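Kit Corner: stoves, and a new one on the shelf

Quick one this month as stocktake is eating everything. A lot of you wrote in after the last newsletter asking what to cook on for winter overnighters, so this is the answer, or as much of it as I can type before the van gets here.

Short version. Gas canisters sulk in the cold. You know this if you've ever sat in a porch at six in the morning watching a flame the size of a birthday candle fail to boil a mug of water. Ordinary butane mixes are fine till the frost, then they aren't. Winter mix is better. Keep the canister in your sleeping bag overnight (cap on please) and it's better again.

The one we've been using is the Semaan remote stove. Canister sits off to the side on a hose, so you can flip it upside down and feed liquid to the burner. Sits low, legs fold out wide, takes a big pan without wobbling. Bit heavier than the screw-on sort. Pack size is a touch smaller than a tin of beans, if you leave the windshield out of the bag, which everybody does and then regrets it.
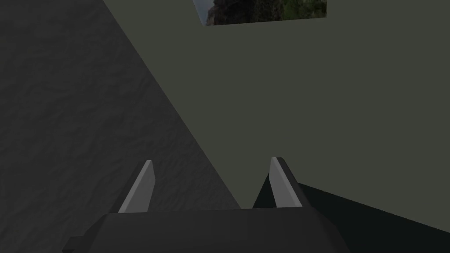 Grumbles: the hose is stiff when cold and wants to swing the canister round. Put a stone on it. The igniter on mine packed up on the second trip so carry a firesteel or a lighter, you should anyway. Stuff sack is rubbish, far too tight, I use an old sock.

Don't use a wrap-round windshield on a screw-on stove, by the way. We get asked every winter. Canister overheats. On a remote one it's fine as long as the canister is outside the shield.

Marisol Zepeda took hers up to the bothy in February and sent a long email which I'll cut down. She melted snow for 5 people, two nights, and got through one large canister and a bit of a second. Tip from her: always put a splash of water in the pan before the snow goes in, or you scorch the bottom and your tea tastes of burnt metal until lunch. Also she says take a bigger pan than you think. Agree with that one.

Pans. The Hirkeris two-litre with the ridged base is back in stock, finally. Lid fits properly this time, they've changed the handle and it locks. Old handles can be swapped if yours is the floppy kind, bring it in with or without reciept, we don't mind. The small one (the solo mug with the orange lid) is still on back order and no I dont have a date. Will shout when I do.
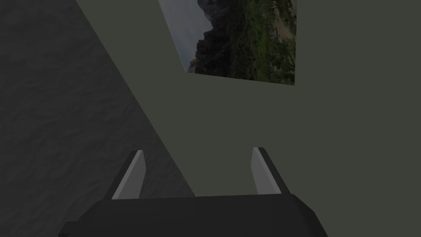 Spirit burners. I know some of you swear by them. Quiet, nothing to break, fuel from any hardware shop. Slow though, and meths gets hard to light when it's properly cold, so warm the bottle inside your jacket for ten minutes. Never top up a burner that's still lit. You often can't see the flame in daylight. Let it go out, let it cool, then fill.

And the boring safety bit, which Apolinar on the counter wants in capitals but I'm not doing capitals. No cooking in a closed tent. Porch open, stove on something flat, nothing hanging over it. Carbon monoxide has no smell and a headache at bedtime is easy to blame on the walk. If in doubt get everyone out in the air and leave the tea for later.

Food, since I've got a few lines left. Couscous, still the king, needs no simmering, just boiled water and a lid and a hat over the lid. Instant mash with cheese in. Anything that says "simmer for twenty minutes" stays at home. Roya Moradi does a lentil thing which she dries in her own oven and it is better than the packet ones by miles, she's promised to write it down for the next issue. Holding her to it.

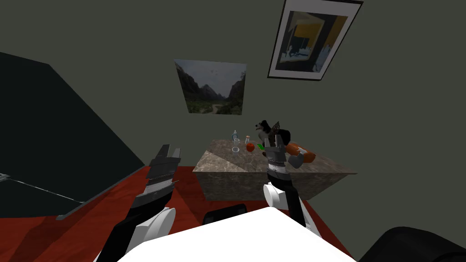
Aniela Tokarz
Shop floor and repairs, Flondstead

Couple of other bits before I go.

Stove servicing: drop it at the back counter with your name and number on a bit of tape. Jet clean and new seals is £6, pump leathers on the old petrol stoves are extra, ask first. Please empty the fuel. Please. We had one leak all over a box of socks.

Empty canisters: we'll take them, in the blue bin by the door. Fully empty only, don't puncture them yourself unless you've got the proper tool.

The Cosus down booties are in, 100 pairs, mostly the middle sizes, they come up small so go up one if you wear thick socks. Not for walking in! Round camp only, soles are thin.

Van's here. Any questions on the above reply to this email and it comes to me, might take a few days.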